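Frequently Asked Questions
Talebi Community Clothing Exchange, Citbridge
Last updated December 2024

Welcome, and thank you for stopping by! We get a lot of the same questions at the door and by email, so we've gathered the answers on one page. If yours isn't covered, please write to us anyway — we like hearing from people, and half of this page started out as somebody's email.

What is the clothing exchange, exactly?
It's a big, friendly swap. You bring clothes you no longer wear, we give you a token for each piece we accept, and you trade those tokens for anything on the racks. No money changes hands at all. We started out in a borrowed hallway with a couple of folding tables, and at our September swap we had 169 people through the doors, so it has grown a bit!

Where do I go?
We're in the Lolano Building in Citbridge, on the ground floor. Come in by the side entrance under the green awning; the front doors belong to the dance school and they do lock them during classes. The Tronusach parking lot next door lets our visitors park free for 2 hours, as long as you leave the little slip from our front desk on your dashboard.

How many things can I bring?
Up to 17 pieces per visit. We know that sounds like an odd number, and it's simply how many fit comfortably in one of our sorting bins. Socks count as one piece per pair, and a matching pajama set counts as one as well.

Do I have to wash everything first?
Yes, please, and dry it all the way through too. A shirt that goes into a bag even slightly damp can come out smelling like a basement, and then so does everything else in the bag. Unscented detergent is very much appreciated.

What won't you take?
Underwear, swimwear, anything with a school name on it, and anything torn beyond a simple repair. A missing button is fine! Tape a spare one inside the collar if you have it. We can't take shoes at the moment either, though we're hoping to find the shelf space.

How should I fold things?
Any way you like, really, but T-shirts are easier for us if they come flat. Lay the shirt face down, smooth it out with your palms, bring the sides in toward the middle, and fold it up from the hem. Sweaters should be folded too, and never hung, or the shoulders stretch.

Can I try things on?
Of course. There are two curtained corners at the back with mirrors, and we ask you to keep it to six pieces at a time so the line moves along. Anything you decide against can go on the rolling rack beside the curtains, and we'll put it back for you.

Do my tokens expire?
They don't. We've had people come back with tokens from so long ago that they were a different color, and we were happy to take them.

What if I have tokens but can't find anything I like?
Hold on to them, or drop them in the jar at the desk. The jar goes to families who need clothes and have nothing to bring in, and they can shop with us on any swap day without explaining themselves to anyone.

May I bring my children?
Please do! There's a play corner with books and crayons, though it isn't supervised, so do keep an eye on them.

A T-shirt on the table:

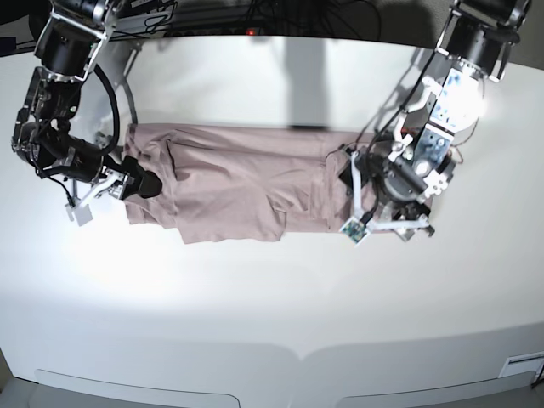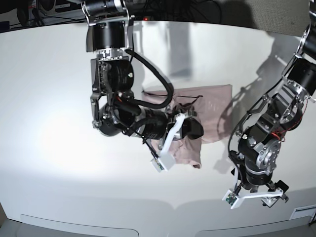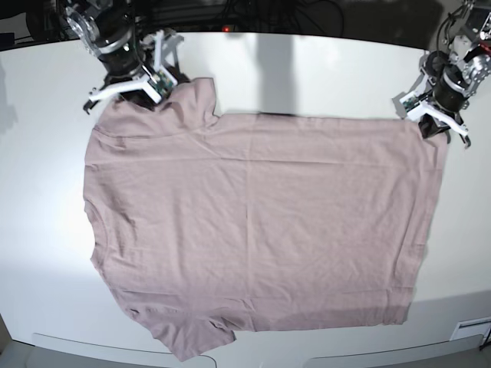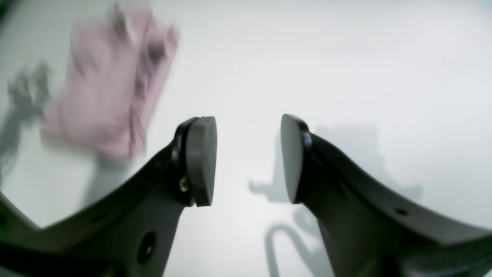

Comments

Marigold76: Could you say whether baby clothes count toward the 17 as well? I have a whole drawer of onesies my youngest has outgrown, and it would take me months of visits to get through them one by one. If they can go in as bundles, I'll tie them up by size before I come.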